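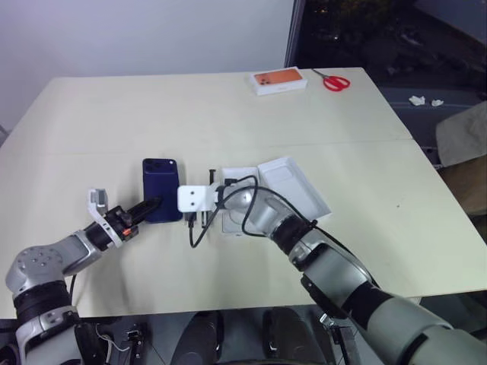
A dark navy-blue smartphone and its black charging cable, with the open white box behind.

Lendotier, the phone lending and resale shop run by Tridana, is happy to announce that starting in June every phone it sends out will travel in a proper white box, with its charging cable, whether it is going out on loan for a couple of weeks or going home with somebody for good.

It may sound like a small thing, and we suppose it is, but our customers have been asking for it for a long while now. Until this spring our phones went out in padded envelopes, and the cable followed in a little bag of its own that had a way of ending up at the bottom of a drawer. In our last customer survey, 47 of the 49 people who wrote back told us they would much prefer a box they could keep and use again when the time came to return the phone.

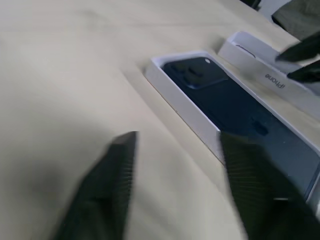
Each phone goes into its tray face down, so the screen is resting on the bottom and the back is the first thing you see when you lift the lid. We went back and forth on that quite a bit! The team at our Dorent packing room liked it best this way, and so did the folks behind the counter at our Dương Street store, who open and close these boxes all day long. Before a phone is packed, its cable is plugged in and tested with it, and the two stay together from then on.

The new boxes will be used for all 13 models in the Lendotier lineup, at no added cost. Customers who already have one of our phones at home are warmly invited to stop by the Dương Street store and pick up a box for it, limit 2 per household, for as long as the first batch lasts.

Lendotier is part of Tridana. Press questions and requests for photos may be sent to the Tridana press desk.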